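Groltov Opens Its Doors, Briefly

I had been promised a tour of the suturing lab at Groltov in July, and in July I got one, along with a visitor sticker that would not stay on anything I was wearing. The building is on the far side of Clandeveck, past the tile warehouse. There is a bus. I walked, which took long enough that I arrived at the 2 p.m. tour at 2:17 and had to be let in by a man eating a peach.

Groltov makes software that is supposed to learn how to sew tissue by studying people who already can. The project is called Pluteo. No one could tell me why, though I asked twice. The plan, as far as I followed it, goes like this: a person sits at a console and puts in stitches with a pair of robotic arms, and everything is recorded, both the video and the movement of every joint. Do that enough times and the computer begins to have opinions about where the needle goes.

Enough times is the hard part. Chinyere Okoro runs the collection side and was leading our group. The target for this round is 1,997 recorded stitches. I asked why not 2,000. She said somebody had thrown out three for bad timestamps and then the spreadsheet got approved. As of our visit they had just over 1,000 and the mood was good, in the way the mood is good at mile 14 of a marathon.

We saw the console room first. It's smaller than you'd think and very warm, and it smells like the inside of a new shoe. Two consoles, one in use. The operator, Tamunoemi Tamuno, had his forehead against the viewer and his shoes off, because the pedals are easier in socks. He did not look up for the first ten minutes. When he did, he was friendly about being stared at by strangers.

A session is an hour and nobody is allowed to do more than two a day. Tamuno told us the rule came in after people started getting sloppy near lunch and the model got sloppy along with them. It can't tell a habit from a mistake. If the operator always lets the thread sprawl before tightening, then as far as Pluteo knows, sprawling is how it's done.

After that we were taken next door to the labeling room, where the glamour really begins. Six desks, one dead plant. Every recording is chopped into steps with names like "reach," "bite," "pull through" and "tie," and a human being has to mark where each one starts and stops. There is a 17-page guide to doing this. Page 9 is entirely about when a pull is over. I read it standing up and came away less sure than before.
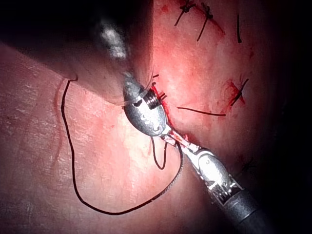 Okoro's view is that the messy recordings are worth more than the pretty ones. Anyone can collect a clean pass with good light and nothing in the way, she said, and a system raised on those falls apart the first time a fold of tissue gets between it and the work. So the awkward ones stay in. Of the first batch, 185 were flagged as "hard to see," and they were all kept, over the objections of the labelers, who would have to look at them.

I tried labeling one myself. It was a single stitch, and I disagreed with the guide on three of the five boundaries. A woman at the next desk checked my work and said "huh," kindly. My labels will not be used.

The last stop was supposed to be a demonstration of Pluteo tying a knot by itself on a practice pad. It was down for an update. We were shown the pad.

Coffee was in the lobby afterward, along with a tray of very good almond cookies from Ní Bhriain, the bakery across the road. I had four. If you are planning to go, tours are by email, closed shoes are required (operators excepted), and the bus stops right outside.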